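Can a machine put the crockery away yet? Skimavano reports on a spring of kitchen chores 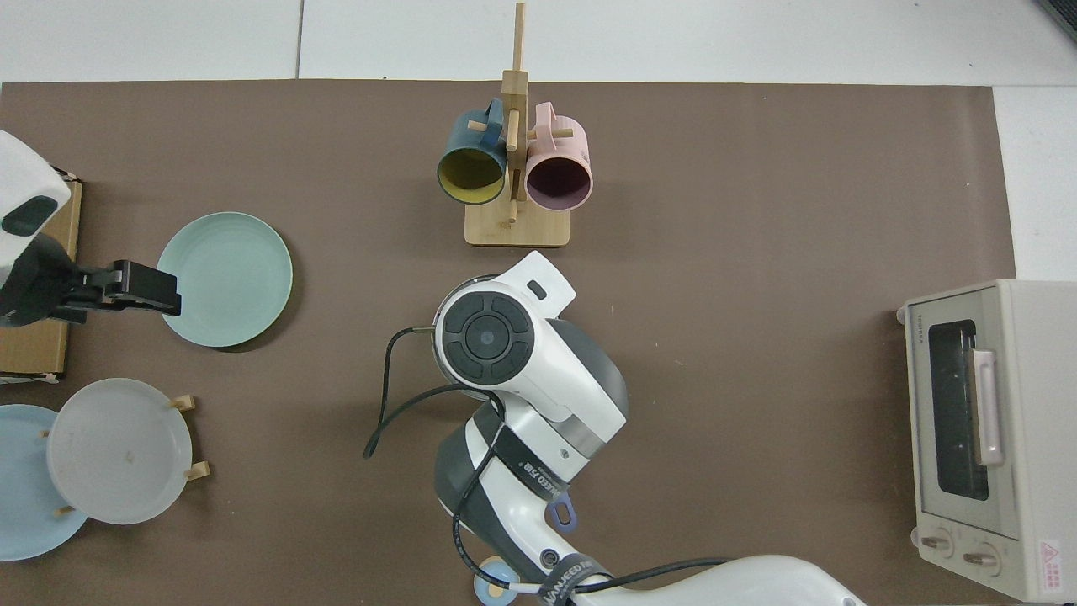 VELLAMSTEAD, March – Skimavano, the small firm that has spent the winter asking whether machines are ready for the jobs most of us put off until after supper, is very pleased to share the first results from its Etetar household trial.

The team set its two-armed machines to everyday kitchen work, with plates, mugs and racks of the sort found in any home, and logged 2,343 attempts across 30 different chores. Of those, 1,493 were finished without a person stepping in. Plates did rather well. Mugs were harder going – handles especially – and anything involving a damp tea towel is best left to the family for now.

"People ask me whether they can have one by Christmas, and I have to tell them no, though I do enjoy being asked," said Onni Pesonen, who leads the trial. "It is slow, and it still gets muddled when a plate is an inch from where it expected, but a year ago we would have been glad of half this."

The next round, run together with Martens, will add laundry folding and simple shelf stacking for shops. Households in and near Vellamstead who would like to suggest a chore are warmly invited to write to the Skimavano press desk.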